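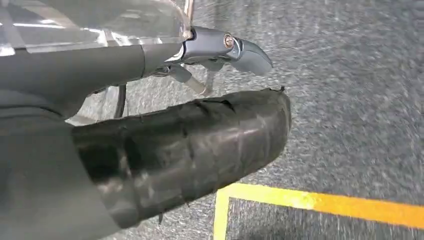 March, started 9:40

Proxy rebuild on the Parkholm archive, continuing from the last entry. The old proxies were made with a fixed low bitrate and most of the complaints from the edit side come down to that. I am rebuilding with a quality target and a ceiling, and checking by eye before I let it loose on everything. Talking heads tell me very little. What I want is a smooth dark gray surface with a soft sheen next to clear plastic full of bright reflections, because the sheen goes to bands and the thin white streaks go to mush if the setting is wrong. A thin metal rod catching the light is good for checking edges too. I looked at shots like that at full size and at half size, old setting against new. New setting is better on the sheen. On the streaks I can't tell them apart at half size, and half size is what people use in the browser.

Settings kept: quality target as in Intan's notes, ceiling raised one step, keyframes closer together so scrubbing doesn't stall. Audio left alone.

10:30

Count of what needs rebuilding. The catalog says 2103 clips in the Parkholm set. The folder listing on the storage side says 1134 with a proxy file present. So a large part never had a proxy, or had one that was moved. Aroha remembers a move from the old volume to the Cuvidmont shelf and thinks the proxy folder was split at that time. Will ask her which half was done first.

Did not start the full run. If the missing ones are only misplaced there is no point encoding them twice, and the path mapping would still be wrong afterwards.

11:15

Found one cause. The worker builds the proxy path from the volume name, and the volume name in the catalog has a trailing space on the records that came through the Dundness importer. It doesn't show in the web view, which trims it. It does show if you export to a text file and open it in an editor with whitespace turned on. 556 records have it.

Tried the fix on a handful by hand: removed the space, ran "locate proxy" again, and all of them came back with the right file and no encoding. Wrote a small script for the rest. It prints the record ID, the old value and the new value, and writes nothing unless you give it the commit flag. Script is in the shared tools folder next to the checksum one.

Jaime asked me not to run it while ingest is going, which is fair. It touches the same table and we have been bitten by locks there before. Scheduled for after ingest closes.

1:20 p.m.

Metadata side. Branislav sent the field list he wants to see on the published pages. Going through it:

Title, description, rights holder, expiry: all map straight across.
Shoot location: two fields in the catalog, one free text and one pick list. Free text is fuller. Pick list is cleaner. I have published the pick list and fall back to free text when it is blank.
Keywords: come over as one long string with semicolons. Awwad expects them as separate values. Split on publish, trimmed, duplicates dropped. Did not touch the originals.
Frame rate: reads wrong on clips where the catalog stored it rounded. Hidden from the page until I sort this out. Viewers don't need it.
Internal notes: NOT to be published. It was ticked in the default template. Unticked it and checked a page logged in as a guest. Gone.

That last one worries me a bit. Anything published from the default template before today could be carrying internal notes. Saodah is pulling a list of live pages that use that template. The notes I looked at were harmless (tape numbers, "check audio", and so on) but I have only looked at the first page of results.

2:45 p.m.

List came back from Saodah. Every live page on it republished with the corrected template. Spot checked several as guest, no notes field. The page cache held the old version on one of them until I cleared it by hand, so I cleared the lot.

To do: find out why clearing on republish doesn't always work. Intan says it depends on whether the page was opened through a share link or through the collection. Have not reproduced it.

4:50 p.m.

Ingest closed early. Took a catalog backup, ran the volume name script without commit, read through the output, ran it with commit. Record count matched the dry run. "Locate proxy" is now going through the set and is slow. It does one clip at a time and waits for the storage to answer each time. Left it running.

Still open:

Remaining clips with no proxy after the locate finishes. Those go to the encode queue with the new settings, 2 workers only, so that Jaime's team can still get their exports out.
Importer needs to trim volume names on the way in or this will come back with the next delivery. Ticket is with Branislav.
Rounded frame rates.
Cache clearing.
Ask Aroha about the split folder. Forgot to do it today.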